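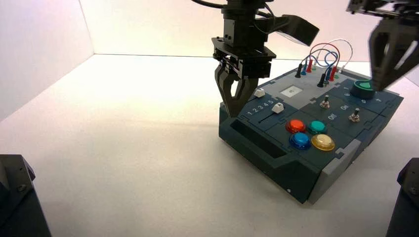 Test leads cause more trouble on a workbench than any other small item. They slip behind the vice, knot themselves round the soldering iron flex and turn up with one plug missing. Giving them a fixed home on the box they belong to sorts most of this out. A box with a slot let into one edge, like the dark one on the pale top, has a grip for lifting and can be put away without anyone grabbing it by the knob. Pick a box with the handle on a long side if you have the choice, as you can slide it on to a shelf end-on.

Park plugs in a row

Keep plugs standing upright at the back of the box, away from your sleeves. Put them back in the same order each time. A pattern that repeats is easy to remember: black, blue, red, then the same again. If a gap shows, you know which lead is still lying about before you shut the cupboard.

Leads should be no longer than the job needs. For bench work 39 cm is plenty. Anything longer gets looped loosely and held with a strip of hook-and-loop tape. Do not wind leads tightly round the box, as the wire breaks inside the sleeve next to the plug, and you won't see it from outside.

Work on a pale surface 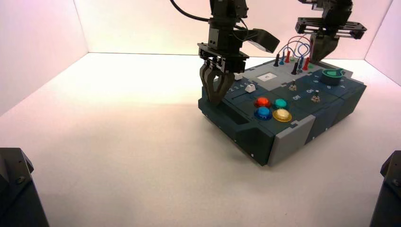

A white or cream top shows up dropped screws, clipped wire ends and solder crumbs. It also shows every mark, so wipe it down when you finish for the day. Warm water with a drop of washing-up liquid is enough for most dirt. We have tried Tanix surface wipes and they work, but they leave a film that needs a second go with a dry cloth.

Keep the top clear apart from the job in hand. Tools you use once a week can live in a drawer. If you are short of drawers, the Vasseur stacking trays fit two deep on an ordinary shelf, three if you take the lids off.

Cleaning knobs, switches and sliders

Switch off and unplug first.

Brush dust out of slider tracks with a dry, soft paintbrush. Work along the track from one end to the other. Never spray cleaner straight on to a panel. Put a little on a cotton bud and go round the knob, keeping off the printed numbers, which rub away sooner than you would think.

Small toggle switches need no more than a wipe. If one feels gritty, flick it a few times, then brush round the base. Check the case screws while you are there and nip up any that have worked loose, by hand, with the right size of driver.

Do all this in June and again after Christmas. Spare plugs and sleeves go in a Stelasent tin with the size written on the lid.

Page last changed Jan 17, 2020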